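Underfoot: Old Patterned Floors in Itham
Term project report, Local Built History
Submitted Dec 13, 2018

How I ended up with this topic

My first topic was shop awnings. I had a title page and everything. Then I spent a wet afternoon walking up and down the main street in Itham looking for awnings old enough to write about, and nearly all of them turned out to be new aluminium ones, and because it was raining I was looking down most of the time anyway. That's when I noticed how many doorways in this town still have their original tiles. I must have stepped over the one outside the old chemist every day of high school and I couldn't have told you what colour it was. (Cream and oxblood, with a little navy border. It's gorgeous!)

So I changed topics in September, later than I should have, and the awnings are gone apart from one photo I still quite like and couldn't fit in.

What I wanted to find out was pretty simple. Which buildings still have an old patterned floor, what pattern is it, and who picked it? I got a decent answer to the first two and a patchy answer to the third. I also ended up laying a small floor of my own in my parents' garage, which wasn't in the proposal but has taken up a lot of my weekends, so it gets its own section.

Finding the floors

I started with doorways because you don't need permission to look at a doorway. I walked both sides of the main street and the two side streets behind it with a clipboard and a soft brush, and drew every tiled entry I could find. Drawing is slow but it makes you see things. I'd take a photo as well, and when I got home the photo and the drawing would disagree, and usually the drawing was wrong but I'd remember exactly where I'd gone wrong. After the first week I stopped drawing whole floors and just drew one repeat and the corner. If you've got the repeat and the corner you can work out the rest.

Indoors was harder. People are nice about it but they're busy, and "can I look at your floor" is a strange thing to hear from someone at the counter. What worked best was going in at a quiet time and asking for one thing, like whether the tiles went on under the shelving. Everybody has an opinion on what's under their shelving. The woman at the bakery pulled out a whole flour bin to show me, and yes, they keep going, and they're much brighter under there than out where the customers walk.

I also took the bus over to Emomcombe for a day to compare. Emomcombe had money a bit earlier than Itham did, and you can tell from the floors. Theirs are the fancy kind made of lots of little shapes fitted together, stars and long thin strips and triangles. Ours are mostly squares. I was a bit disappointed by that at first, and then I got fond of the squares, and by the end of the term I thought the Emomcombe ones were showing off.

Straight or diagonal

Nearly every floor made of squares is laid one of two ways. Straight means the edges of the tiles run along with the walls, so you get an ordinary checkerboard. Diagonal means the whole thing is turned so the points face the door and you see diamonds. Same tiles, same box, completely different room.

Straight floors are easier. You find the middle, snap a chalk line, and work out from there, and the cuts at the wall are just strips. Diagonal floors mean a triangle at the end of every single row, and each of those is a cut you can get wrong. You also waste more tile. So when you find a diagonal floor in a small shop, somebody decided it was worth the bother and paid for it.

The old Malinowski drapery has the best one in town. The building has been a drapery, a travel agent, a video shop and now a place that does curtains and blinds, so it has sort of gone in a circle. The front half is diagonal and the back half is straight, and the join is hidden under a brass strip right where the counter used to be. Customers got diamonds and staff got squares! I love that. I asked the current tenants if I could lift the strip and they said absolutely not, fair enough.

Looking through the council rate books didn't tell me anything about floors. They'll tell you who owned a building and what it was worth, and now and then there's a note about a new shopfront. The most useful paper I found was an invoice folded inside a ledger at the historical society, made out to the drapery, for tiles from Merkora. It gives the colours and the number of boxes but the bottom has been torn off, so there's no price and no date. I've put a tracing of it in the appendix. Merkora's catalogue isn't in any library I could get to, and I wrote to two collectors who might have had one. One wrote back to say he used to.

Colours

I'd assumed everything would be black and white because that's what old floors look like in films. It's not like that here. Plain black and white is the minority. You get a lot of cream with red, cream with brown, and a greyish blue that I've started calling Itham blue even though I've got no evidence it was only sold here. Green is the rare one and I got a bit obsessed with it.

Part of the trouble with working out colour is wear. A tile that's coloured all the way through just gets paler and softer as it wears down, but a glazed tile wears off its colour in patches and you can be looking at the clay underneath and writing down "brown". I did this at least once, at the old bank, and only found out when I wet the floor with a damp sponge and a completely different colour came up. After that I took the sponge everywhere. Wetting an old floor is the best trick I learned all term. It brings the colour up as if someone's switched a light on, and then it fades back while you stand there trying to write it down.

The other trouble is replacement tiles. If a pattern suddenly goes wrong near a door, it's usually a repair. At the post office there's a run where somebody clearly ran out of the cream and used a white from somewhere else, and once you've seen it you can't stop seeing it. I don't mind repairs. I'd rather have a patched floor than vinyl.

Three colours on the diagonal

With two colours you can't go far wrong. With three you have to decide what order they go in, and that's where a diamond layout gets interesting. If each colour keeps to its own diagonal row, your eye slides along the rows and the floor seems to lean off to one side. Green, black and white is the boldest set for it, I think, since the white jumps forward and the black drops away and the green sits in the middle. 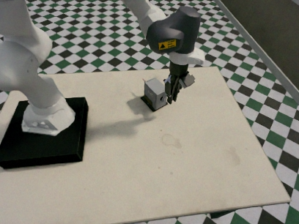

Aurora Nogueira thought I was making too much of the colour order. Her view was that most tilers would have set out a couple of rows dry, stood back by the door, and gone with whatever looked all right from there, and that if I wanted to understand the pattern I should stop drawing it from above and go and stand in doorways. She also said three colours on the diagonal will hide a crooked wall better than anything else, and that I should check the walls before I gave anyone credit for taste.

So I checked the walls, and she had a point. The Malinowski front room is out of square, enough that you can see it with a long straight edge. The back room, the one with the plain squares, is much better. It could be that the diamonds had nothing to do with impressing customers. I've left my first theory in this report because I still like it, but I've marked it as a guess in the table at the back.

My own floor

I laid a panel of sixteen tiles, four by four, on a sheet of cement board in the garage. Seconds from the salvage yard, cream and red. I did it straight first, without adhesive, then lifted them and did it on the diagonal, and only glued the second version.

Things I'd tell anyone trying this:

Sort your tiles by size before you start, even if they're all meant to be the same. Old ones aren't.

Do the cuts last, and cut the worst-looking tile first to get your hand in. I ruined three before I got a clean triangle.

Mix less grout than you think. It sets while you're fussing.

Wipe the haze off the same day. I left mine overnight and spent the next evening with vinegar and a toothbrush, and my tutor then told me vinegar isn't good for the grout either.

The finished panel is a bit wonky in one corner. I brought it to the presentation and it's heavy enough that I had to get help on the stairs.

What I didn't get to

I never got inside the Masonic hall, which everyone says has the best floor in Itham and which was shut for wiring the whole term. I didn't do houses at all, only shops and public buildings, and I know there are verandahs out past the railway that deserve a proper look. I also didn't find a single tiler's name. The owners are in the rate books and the maker is on the invoice, but whoever was down on their knees doing all those triangles isn't written down anywhere I looked. If I keep going with this next year, I'd start with the electoral rolls, where people had to give an occupation, and match them up with the building dates street by street.

Thanks to the bakery, the curtain shop, the historical society for letting me trace the invoice on their good table, and Mum and Dad for parking on the street.

Appendix A has the drawings, Appendix B the table of floors, and Appendix C the invoice tracing. The drawing for the chemist's doorway has the border going the wrong way around on the left side. I've fixed it in pencil.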